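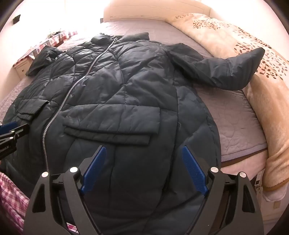

The Furari hand-held gripper kit is offered to laboratories that want to record manipulation tasks without moving a robot arm to the place where the task is done. An operator carries one tool in each hand, does the task, and the recorded jaw positions and video are later used to train a controller for an arm carrying the same jaws. This section of the course treats the kit as a product under review: what is supplied, what it can and cannot do with cloth, and how a buyer should test it. The garment used for most of the argument is a padded coat laid front side up with its zip fully closed, the hardest ordinary item in the trial set. It is thick, its shell is smooth and slightly shiny, and it lies on a quilted bed pad which a careless pinch can pick up along with it.

Unit 6, Handling of Deformable Goods
Course tutor: Karine Cloutier
Issued 2 January 2018. Replaces the October version, in which the table in 6.2 had the closing force and the holding force the wrong way round.

## 6.1 What is being offered

The Furari kit is sold in two forms. The single set has one tool, one charger and a calibration plate. The paired set has two tools, left and right, and a shared clock unit. The paired set is the one reviewed here. Cloth work with one tool is possible for wiping and dragging, but nearly every folding task needs a second point of hold.

Ulach supplies the kit and handles repairs. Raju is the recording software; it is licensed separately and is not part of the quoted price. Students who looked at the price list for the October exercise should note that the software line was missing from several of the submitted costings. A kit without the software will open and close but stores nothing.

The comparison product is the Warcombe glove, covered in Unit 7. It is mentioned below only where the difference bears on a purchase decision.

## 6.2 Figures to use in the exercises

| Item | Value | Source |
|---|---|---|
| Holding force at the pad, maximum | 17 N | data sheet |
| Closing force at the trigger, maximum | 60 N | data sheet |
| Mass of one tool with battery | 700 g | weighed in the laboratory |
| Price, paired set, without software | 1955 pounds | quotation |

The data sheet gives the holding force for a flat rigid plate. It is not a cloth figure. Use it as an upper limit only.

The mass is higher than the brochure value, which excludes the battery. Use the weighed value in all fatigue questions.

## 6.3 The jaws

Each tool has a pair of mirrored jaws. A jaw is made of a broad outer arm and a narrower inner link, with an angled fingertip carrying a textured blue pad. The pivots are covered by round silver caps. The two links keep the fingertip at a controlled angle as the jaw closes, and that angle governs how much material is drawn in between the pads.

Three consequences for cloth:

1. With the jaws opened wide, the pads lean inward at their upper tips. When the operator brings them down on a soft surface, the tips arrive before the rest of the pad. First contact is therefore a line, and the pressure there is high.
2. The texture on the pads helps on woven cotton and on fleece. On a smooth coat shell it helps much less. The grip then depends on raising a fold between the tips.
3. A padded panel springs back. The operator sees a secure grip on closing, and the shell may still creep out between the pads as the filling recovers. Raju records jaw width and not slip, so a slow loss of grip looks the same in the data as a steady hold until the cloth finally leaves.

Point 3 is the most common cause of unusable recordings in our laboratory sets. It should be looked for in the video before a recording is accepted.

## 6.4 Choosing a grasp on a padded garment

A quilted coat is not uniform. The stitched lines between panels are thin and stiff compared with the panels themselves. The zip is a stiff strip running the length of the front. Pocket flaps have a free edge with a second layer beneath. The collar, when it is spread open, offers two separate edges with the lining between them.

For a garment of this type the following order of preference is used in the practical:

- **Hem or cuff edge.** Best choice where the edge can be reached. One pad goes below the edge and one above. The operator must check that the lower pad has gone under the coat and not under the bed pad as well.
- **Stitched line.** Acceptable. Approach at right angles to the stitching so that the fold is raised along it.
- **Collar.** Acceptable for the final lift, poor for folding. The collar moves a good deal before the body of the coat follows.
- **Pocket flap.** Avoid. The flap lifts readily and gives the impression of a good grasp, and only the flap comes up.
- **Zip.** Avoid. Metal teeth wear the pads, and the strip resists folding across its width.

The sleeves need separate treatment. A sleeve that extends clear of the body, with its end resting on something higher such as a rolled blanket, can be taken from the end with an open approach from above. A sleeve that is bunched up beside the body should be drawn out first. Operators who skip this step produce a fold with the sleeve trapped inside it, and the lump then affects every later fold.

## 6.5 Suggested sequence

The sequence below is the one taught in the practical. It isn't the only workable one.

1. Confirm that the zip is closed. If it is open, close it by hand and record nothing. Zip closing is a separate task and is not within the scope of the kit's cloth programme.
2. Draw out any bunched sleeve until it lies flat.
3. Take the end of one sleeve and lay it across the chest. Release with the jaws opening fully. A half-opened release drags the shell.
4. Repeat with the other sleeve from the other side.
5. Take the hem with both tools, well apart, and lift towards the collar. Keep the tools level.
6. Press the folded coat with closed jaws to let the air out of the filling. Wait for it to settle before the second fold.
7. Fold again from the hem end and stop the recording.

In step 5 both tools should be in view of each other for the whole movement. The usual fault is that one tool leads, the coat twists, and the zip ends up lying at a slant across the fold. A slight slant at the start does no harm. Do not waste time straightening the zip before step 1.

## 6.6 Surroundings

The supplier's demonstrations are done on a plain table. Domestic work is done on beds, and a bed gives way when pressed. The effect on grasping is large. On a table the tips stop at the surface and the trigger can be pulled at once. On a bed the tips sink, the garment wraps round them, and the layer underneath comes up into the gap between the pads.

Items to record on the sheet for each session:

- what the garment is lying on, and whether that layer is fixed at its edges
- other soft goods within reach of the tools, in particular blankets and patterned cloth of a similar thickness
- direct light on the wall or headboard, which may cause overexposure in the tool camera
- loose threads on the garment, with position
- colour of the garment against the colour of the jaws

The last item is easily overlooked. The jaws are black. A dark blue-grey coat gives little contrast with them, and the blue pads are then the only reliable marker of where the fingertips are. If the pads are hidden inside a fold, the automatic tracking in Raju falls back on the outline of the outer arms and its error rises. Mark such sections by hand.

Loose threads can be caught by the slots and recesses of the fingers. Do not trim a thread in the middle of a session. Note it and carry on.

## 6.7 Points for and against the kit

**For.** The jaws used in recording are the same as those fitted to the arm, so no conversion of hand shape is needed. The Warcombe glove needs such a conversion, and for thick cloth it is not reliable. Set-up time is short. The tools can be used in a furnished room with little clearance at the sides of the bed.

**Against.** The mass is noticeable in long sessions and the wrist angle needed for hem grasps is awkward. There is no slip signal. Replacement pads are sold only in complete sets by Ulach, and the pads are the part that wears. The software licence is charged yearly.

**Undecided.** The supplier states that a softer pad for smooth shells is in preparation. No sample has been received, and it should not be counted in favour of the kit in the written assessment.

## 6.8 Exercises

**a)** Using the values in 6.2 and a friction coefficient measured on a coat shell of your own choice, find the greatest weight that one tool can hold by two pads. State clearly whether you have counted one contact face or two.

**b)** Explain why the answer to (a) is too high for a padded panel. Refer to 6.3.

**c)** Draw up an acceptance test for a laboratory that intends to record coat folding and nothing else. The test must fit on one page and must include at least one trial on a bed.

**d)** Prepare a first-year costing for the paired set. Include software, one change of pads per tool, and delivery. Ask Ulach for the current pad price; the one on the old sheet has lapsed.

Written answers go in the tray outside the laboratory. Bring your own garment to the practical, with a zip if possible, and empty the pockets.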